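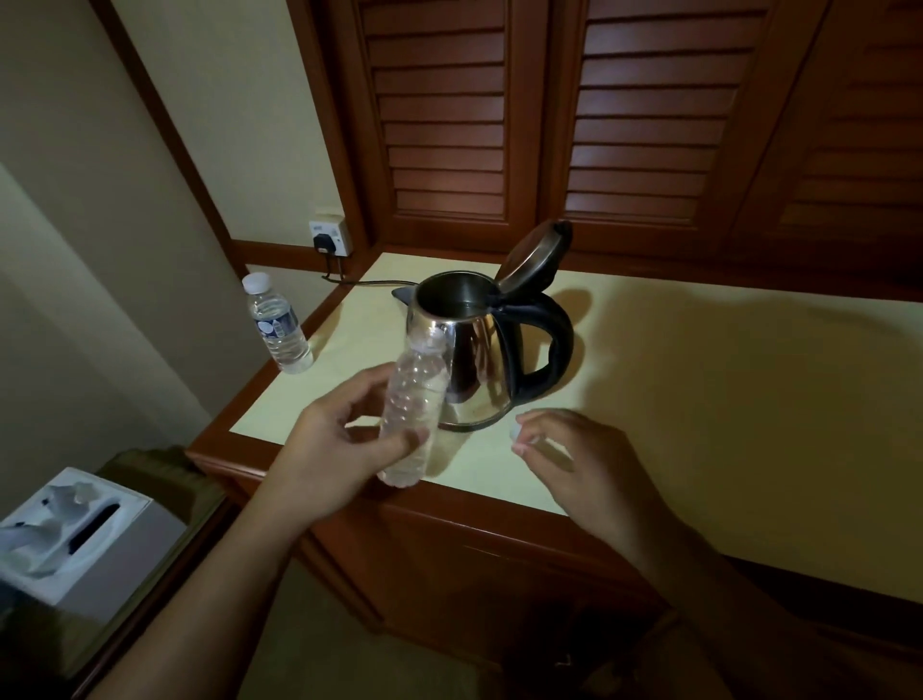
Kettle fill by hand. Empty bottle in the left hand, cap in the right, lid open.

Ticket: quote does not match task list, in-room kettle station
Raised by: Razia Orakzai
Site: Skustby, guest floor
Opened: Oct 5, 2020
Category: equipment planning / pre-purchase
Status: on hold, awaiting revised quote

Fault as reported
The Usmani planning sheet returns a single-arm configuration for the kettle task: one Gilance arm on a mobile base, one Goler two-finger gripper. With the same inputs, the cycle check fails at step 3 (remove cap) with "no holding device assigned". The sheet still issues a price and marks the build as complete. The budget line cannot be submitted while the build and the cycle check disagree.

Task list as entered
1. Open kettle lid.
2. Pick up one bottle from the group at the wall end of the counter.
3. Remove cap, retain cap.
4. Pour into kettle.
5. Put empty bottle and cap in waste.
6. Close lid, switch on.

Log

Entry 1 — R. Orakzai
Re-entered the task list from blank. Same result. Changed step 3 to "remove cap" without "retain cap". The cycle check passes, which is wrong: the bottle still has to be held while the cap is turned. Put the original wording back.

Entry 2 — Usmani support
Please confirm the gripper opening and the bottle type. The sheet picks the number of arms from the widest object on the list and takes no account of screw caps unless the object is tagged "two-part".

Entry 3 — R. Orakzai
Opening on the Goler data page is 73 mm. Bottles are the small plastic ones with a white screw cap. Tagged the bottle as two-part. The sheet now asks for either a second arm or a fixed bottle clamp, so the original price was for a build that could not do the job. Two further points need an answer before we choose:
a) The wall of an empty bottle gives way under the fingers. Which grip force setting is assumed at the end of the pour?
b) The cap is small next to the bottle. Can the same fingers hold both, or is a tool change needed?

Entry 4 — Usmani support
a) The sheet assumes a rigid bottle throughout. This is a known gap. Enter the bottle twice, as "full" and "empty", with separate force limits.
b) The same fingers will do if the soft pads are fitted. The pads are an extra line and are not in your quote.
Please also send the counter layout. Reach was left at the default of 600 mm. 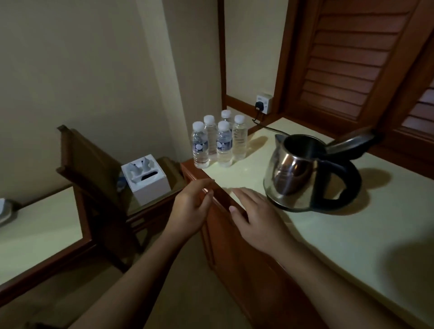

Counter layout. Bottles grouped by the wall, kettle to their right with its lid open, socket behind.

Entry 5 — R. Orakzai
Layout attached. Points for the reach check:
The bottles stand close together. The gripper has to come down from above on the caps, or take the nearest one first. A side approach into the middle of the group is not possible without moving the others.
The kettle cord runs over the counter to the wall socket. Mark it as a keep-out area.
There is a chair next to the cabinet. The base needs 280 mm more on that side than the default footprint allows. I have entered this by hand under "site limits".
The default reach passes for the kettle and fails for the far corner.

Entry 6 — Usmani support
Reproduced. Fault 1: the build is marked complete before the cycle check has run. Passed to the sheet maintainers, no date yet. Fault 2: the two-part tag is off by default. This will be changed to a forced choice.
Workaround: run the cycle check first, then press Price.

Entry 7 — R. Orakzai
Workaround tried. Build and cycle check now agree. The clamp option comes out 1688 over the September figure with the pads included. The second arm is well outside this year's budget and I have removed it. Long-reach arm still to be priced by Gilance.

Open items
Gilance: price and delivery for the long-reach version.
Goler: written confirmation that the pads will hold a wet cap.
Skustby: decide whether the clamp may be fixed to the cream countertop or must travel on the base.
Usmani: reissue the quote under the same reference, old one to be withdrawn.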